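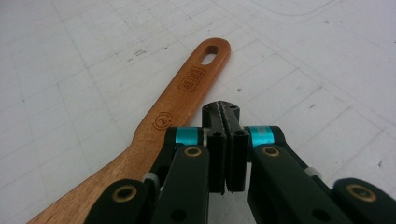 Can a machine put away the kitchen tools yet? Some of them, some of the time, and that is a far better answer than I could have given a few years ago.

I have been cheerful about household robots for most of my adult life, which has meant being wrong a lot. I was sure we would have laundry folded for us by now. I bought the round vacuum early, I bought the window thing that fell off the window, and I would buy them both again! So take what follows as coming from a fan, but a fan who has started paying attention to dull jobs.

The dull job I want to talk about is hanging up a wooden spatula. You pick it up off the counter, turn it so the handle is at the top, and put it on its stand. A child does it without looking. For a machine it is several problems stuck together. Wood lies flat, and flat things are hard to get hold of. The handle is narrow in one place and wide in another, so where you pinch it decides how it swings. Then there's the hole, which has to find a hook it can't feel (most grippers have less sense of touch than a gardening glove).

I like this chore as a test much more than the flashy ones. A backflip tells me very little about my kitchen. Show me a machine that can hang a spatula, then a ladle, then the odd whisk with the loop bent sideways, and I will clear a space beside the stove.

The people at Prendico, a small company that works on exactly this sort of thing, ran 303 tries at a hanging task last October and counted 203 as good. I was thrilled by that. About two in three, with ordinary utensils! A friend I told was less thrilled and asked if I would keep a dishwasher that cleaned two plates out of three. Fair enough. But dishwashers had a long time to get there, and they had the advantage that we built the whole job around them. We rinse, we stack, we face everything the same way. Hanging things up asks the machine to come to us.
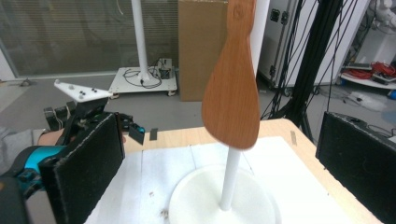 A reader in Womurberg wrote to me after my last column to say that the hand was never the trouble. Anyone can build a pair of fingers, she said, and she has seen good ones on the packing line at Puvwood for years. What she wants is a machine that knows when it has done the job badly. If the spoon is hanging crooked, does it notice? Does it try again, or does it roll off pleased with itself and leave her to find the spoon on the floor at 7 in the morning?

I have thought about her letter a good deal, and I think she's mostly right. Noticing is the part of housework we give ourselves no credit for. You hang the spatula and your eye checks it on the way to the next thing. On a shop floor you can get around this with a sensor and a fixed spot for every part – Puvwood makes the same crate all day. Home has no fixed spots. My drawer has been rearranged twice since spring and I live alone.

Still, where she sees a wall I see a list, and the list is getting shorter. Learning from people is what makes me hopeful. Instead of writing a rule for every spoon, you have a person do the chore over and over and let the machine study it, slips and second tries included. The Benítez workshop has gone this way with sorting hardware, and their fingers now nudge a bolt into place in a way that looks a lot like my own fumbling. I mean that as praise.

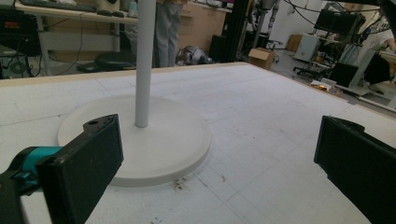 The stand: one pole, one round base, and plenty left to learn.

So would I let one loose in my kitchen today? With the wooden things, gladly. I'd keep the glasses on the high shelf for now, and I'd want it to work while I was home, partly for safety and partly because I would want to watch. My guess is that putting away will come before cooking, and that wiping the counter will come before either. I'd love to hear from readers which chore they would hand over first. Mine is matching lids to containers, and I'd pay good money for it.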